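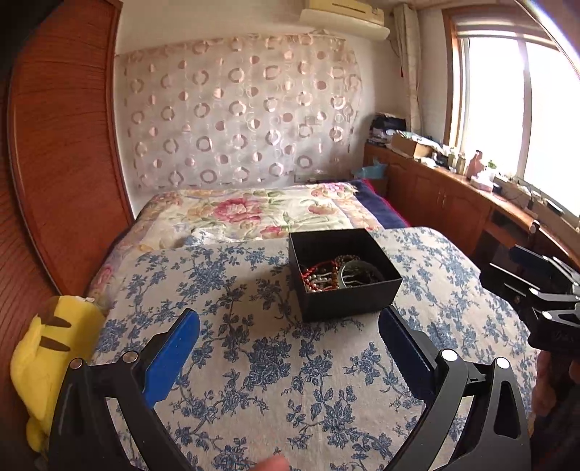 Fig. 1. Open box of bead strings and a bangle on a floral quilt.

Event Services, Unit 4: Reading the Experience Package
Lecture notes, Iestyn Kemeys
Revised June 10, 2019

Bring the two sample proposals, Sevis and Prudach. We will mark them up in class.

Start with the word "experience." Underline it every time it shows up in the Sevis proposal. Then cross it out and read the sentence again. In most cases nothing is lost, and in a few cases you can finally see what is being sold: a person in a costume for an evening, a backdrop, a fog machine. Those are fine things to sell. They have a price, a size and a setup time, and a client can compare them with what someone else offers. "Experience" has none of these.

What a package usually contains
Props and dressing, performers, sound and light, transport, setup and teardown. Some suppliers add a host or a "story." Ask who wrote the story and how long it runs. In the Prudach package the story turns out on page 2 to be a welcome speech.

The claim "fits any venue"
I have never seen this hold up. Look for the following in the small print, and if it's missing, ask in writing.
Ceiling height needed at the tallest prop.
Door width on the loading route, which is often less than the door width of the hall.
Power draw per circuit.
Floor load, if there is staging.
Who pays when something doesn't fit.

Case: Jeltau winter evening
Jeltau booked a themed winter room from Kneath for a staff party in January. The fee was $3000 and the quote said "fully adapted to your space." The room was cleared for 64 guests standing. Once the dressing was in, the walkway behind the bar was too narrow to use and one exit sign was hidden by a curtain. The venue's duty manager had the curtain taken down. Kneath then billed an extra $1435 for "on-site redesign."

Points to argue over:
Was the redesign part of "fully adapted"? I think so. Kneath's terms define adaptation as "reasonable adjustment prior to delivery," and the curtain came down after delivery. Read that clause twice.
Should the client have sent a floor plan? They did, but without exits marked.
Did the guests have a good time? The survey says yes. Only people who stayed to the end were given the survey, so I wouldn't lean on it.

Performers
Proposals love the words "professional" and "trained." Neither is regulated in this line of work. Ask what the training was and who gave it. Ask whether the people in the brochure are the people who will come. Get break times on paper: a performer in a heavy costume under stage lights can't work a four-hour party straight through, and a supplier who tells you otherwise either has a second performer or hasn't thought about it.

Testimonials
Treat them as decoration unless they come with a name, a date and a phone number. Call the number. Ask what went wrong at the event. A client who says "nothing" probably wasn't in the room during setup.

Satisfaction figures
The Sevis brochure gives a score with no sample size and no question wording. You can't use it. Don't quote it in your assignment, even with a footnote.

Assignment
Rewrite the first page of either proposal so that every sentence could be checked by the client on the night. One page, no adjectives you can't defend. Attach a list of what you removed. Last year several people handed in a page longer than the original, so check the length before you submit.

Reading for Unit 5: the Kneath terms in full, including the cancellation schedule.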